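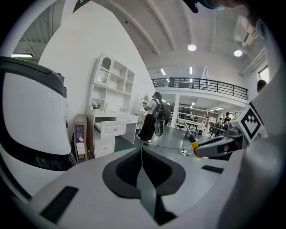 老片重映周落幕，《弗洛纳德旅馆》加映两场

西岛影院的老片重映周昨晚放完了最后一部。散场的时候已经过了十一点，外面下着小雨，门厅里还站着一圈人不肯走，围着影院的放映主管问同一个问题：《弗洛纳德旅馆》还放不放？答案今天上午贴在了售票窗口的玻璃上，放，再加两场，都在本月底，一场下午两点半，一场晚上七点一刻。窗口开门不到一个钟头，晚场的中间几排就划掉了大半，想坐得舒服些的朋友恐怕要抓紧。

先给没赶上的读者补几句。《弗洛纳德旅馆》（Flornard）是一部讲两个酒店夜班员工的喜剧，片长不长，故事也简单：一个值前台，一个管锅炉，冬天里旅馆只剩一位客人，客人付的是三十年前的房价，而且坚持说当年有人答应过他，这个价钱永远不变。两个夜班员工一个想把他请走，一个想弄清楚当年到底是谁答应的，于是整整一个晚上，他们从地下室翻到阁楼，翻出一堆旧账本、旧菜单和一封没有寄出去的信。片子当年上映时票房平平，影评也不算客气，有人嫌它前半段太慢，有人嫌它结尾那场舞莫名其妙。可是这类片子就是有这个本事，放在抽屉里搁上些年头，再拿出来，味道就变了。

这次重映用的是新修复的拷贝，由阿尔瓦修复工作室（Alva）完成。工作室的人随片子一起来了，在映后聊了将近四十分钟，比预定的时间长了一倍，也没有人催。据他们介绍，原底片有一本受潮，第三本的声带也有磨损，前后一共处理了431处划痕和脱色，其中最麻烦的是锅炉房那一段，画面本来就暗，修得太干净反而假，最后大家商量着留了一点颗粒。坐在前排的一位老观众听到这里忍不住鼓掌，说他当年看的就是这个样子，锅炉房就该是脏的。

修复组的负责人迪皮卡·苏布拉马尼亚姆（Deepika Subramaniam）讲话不快，手里一直捏着一张叠了又叠的纸，后来大家才晓得那是她抄下来的台词。她说自己第一次看这部片子是在一台很小的电视机上，声音还断断续续的，看完只记住了一句，就是前台对锅炉工说的那句“你别急，账是慢慢算的，人也是慢慢老的”。等到真正坐下来一格一格地看，她才发现演员说这句话的时候并没有看对方，眼睛是看着门口的。“我们为这个眼神争了一个下午，”她说，“画面稍微提亮一点，眼神就很清楚，可是摄影师当初明明把他放在暗处。后来我们还是照原来的亮度走了。坐远一点的观众可能看不见，我觉得也没有关系，您下次坐近一点嘛。”

这句话把全场都逗笑了，也有人当真，散场后跑去问加映场第一排还有没有票。

说到票，影院这回倒是有些意外之喜。重映周一共排了5部片子，都是二三十年前的喜剧，影院原本的打算是能坐满一半就很好了，毕竟这些片子多数在家里也能找到。结果光是《弗洛纳德旅馆》两场加起来就来了638位观众，第二场还在过道尽头添了几把折叠椅。另外几部里，讲乡下邮局的《德卡尔来信》（Dekar）口碑也不错，笑声是从头响到尾的，只是排在午后，上班的人多半来不了，颇有几位在留言本上抱怨。影院方面表示，这一条已经记下了，往后再办，会尽量把每部片子都轮一次晚场。

留言本是放在门厅小桌上的一本硬皮簿子，记者翻了翻，写什么的都有。有一位写道，带了读高中的女儿来，本来担心她坐不住，没想到回去的路上女儿一直在学客人讲话的腔调，学了一路。有一位只写了“暖气太足”四个字。还有一位写了整整一页，详细比较了旅馆老板这个角色在原版和后来电视播出版里的差别，说电视版剪掉了老板在楼梯上坐下来脱鞋的一段，那一段虽然没有台词，可要是没有它，后面老板忽然心软就说不通。这位观众没有留名字，修复组的人看了很高兴，请影院把这一页复印了一份带走。

记者自己看的是第二场，坐在靠后的位置，眼神确实没有看清，楼梯上脱鞋的那一段倒是看得真切。这段戏前后也就一分多钟，老板先是扶着栏杆站着，听楼上两个员工吵架，听着听着就坐下了，坐下了就开始解鞋带，解开一只，又听了一会儿，再解另一只。整个影厅都很安静。等他把两只鞋并排放好，楼上忽然传来摔碎盘子的声音，大家才一下子笑出来。这种笑法现在的片子里不大容易碰到，它不着急，愿意等您。片子最后的那场舞，当年挨了不少批评，昨晚看下来倒觉得挺好，三个人在大堂里跳得东倒西歪，音乐是从一台走了调的收音机里放出来的，跳到一半停电，黑暗里还听得见脚步声。

映后有观众问，修复时有没有想过把当年删掉的戏补回去。苏布拉马尼亚姆回答说，找是找到了一些，剪下来的片段里有一场厨房戏还算完整，可是声音没有了，只有画面，厨师站在灶台前讲了很长一段话，谁也不知道讲的是什么。他们请教过懂唇语的朋友，也只认出了零星几个词，一个像是“星期”，一个像是“洋葱”。这一段没有放进正片，不过加映的两场会在片尾字幕之后单独放一遍，大家若是有耐心，不妨多坐一会儿，说不定哪位能看出门道来。

也有年轻观众问起音乐。片中那支反复出现的小曲子，片尾字幕上只写了演奏者，没有写作曲的人，修复组查了合同和乐谱，到现在还没有结果。门厅里有位拉手风琴的先生说，这调子他小时候在码头边听人吹过，只是快一些。工作人员留了他的电话，打算过几天登门请教。

加映场的票价与重映周一致，每张62元，学生和六十岁以上的观众凭证件半价，下午场另设亲子座位，带小朋友来的家长可以在窗口说明。网上暂时不售票，电话可以预留，留到开场前半个钟头为止，过时就放给现场排队的观众了。已经买了重映周套票、却因为满座没能进场的朋友，拿着原来的票根就可以换加映场的座位，不必补差价，换票请走侧门那边的小窗口，正门的窗口只管卖新票。

影院还提醒，门前那条路月底要翻修下水道，公交车会在前一站停靠，走过来要多花几分钟，天黑以后路面不太平，年纪大的观众最好结伴来。自行车可以停在后院，门卫会帮忙看着。存包处照常开放，雨伞请放进门口的铁桶里，上一场散了以后留下来三把黑伞和一条灰色的羊毛围巾，到今天中午还没有人来认领，都收在售票窗口后面的柜子里。

至于下一回重映周什么时候办，影院方面说还没有定，片单倒是已经有人在拟了。留言本上点名最多的是几部公路喜剧，也有好几位希望能放一放默片，再请人来现场弹琴伴奏。影厅的那架旧钢琴有好些年没有调过音，昨晚趁着散场，有人掀开盖子按了几个键，据说中间一段还能用。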